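Questions we get asked before a renovation, and some we get asked halfway through one. Answers by Vendula Kratochvíl, who runs the site diary at Drusard.

## Before work starts

**Do you give a fixed price?**

Yes, once we have drawings and have been allowed to look under a floorboard. Before that you get a range, and you should assume the upper end of it is the honest one. The quote stays open for 49 days. On day fifty we will probably still answer the phone, but timber prices may have moved.

**How much is the deposit?**

It depends on what we have to order. Windows and stairs are made to measure and the maker wants paying, so those jobs need more up front. A bathroom needs less. The sum is written on page 2 of the contract, above the place where you sign.

**Do I need planning permission?**

Possibly. We can tell you what we think, and then the council can tell you what it thinks, and only one of us is able to make you take the dormer down again. Severin Mayrhofer handles the applications. Send him the deeds if you have them and a rough sketch if you don't. Allow 8 weeks for a reply and try not to read anything into the silence.

**Which rooms should I clear?**

Every room we're working in, and the one next to it. Dust travels. Take down curtains, empty shelves, strip the bed. Small valuables should leave the house altogether, or go into one locked drawer that you have told us about. Make a list while you're at it.

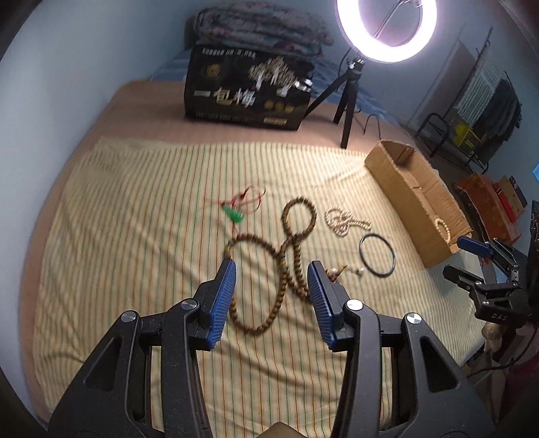
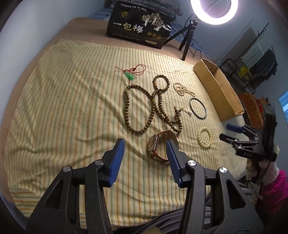
**Can you move the furniture for us?**

We can shift heavy pieces within the house if it's agreed beforehand. Pianos, aquariums and anything described as "only slightly wobbly" need a removal firm.

## While we're there

**What time do you start?**

The van arrives at 7.30 and the noise starts at 8. Someone will want to use the toilet before either of you has had coffee. If yours is the room being rebuilt, we bring our own.

**Can I change my mind about the layout?**

You can. Up to the point where the first-fix wiring goes in, it usually costs you a redrawn plan. After that it costs you a redrawn plan, an electrician and Liesl Thaler's good mood. Changes have to be on the green form, signed, including the ones shouted up the stairs.

**Why was nobody here yesterday?**

Plaster was drying, or screed was. A 120 mm wall with fresh plaster on both sides doesn't dry any faster with three people standing in front of it. The programme on the kitchen door shows these days in grey. They are already in the price.

**May I buy my own tiles?**

Yes, and please buy almost a tenth more than you measured. If they turn up in two different shades, we'll ring you before laying any. We don't guarantee materials we didn't supply, though we do guarantee that they're stuck on properly.

## Afterwards

**What happens about snags?**

Walk round with Hannelore Lüthi on handover day and put a bit of tape on whatever bothers you. She brings the tape. We come back within 2 weeks for the lot in one visit, so look behind the doors as well.

**There's a hairline crack over the new doorway. Should I worry?**

Usually it's the house getting used to the doorway. Pencil a mark at each end of the crack and write the month next to it. If it has passed the marks by February, or if you can fit a coin into it, ring us.

**Do you work in Madton?**

Yes, but only on the near side of the river until the bridge reopens.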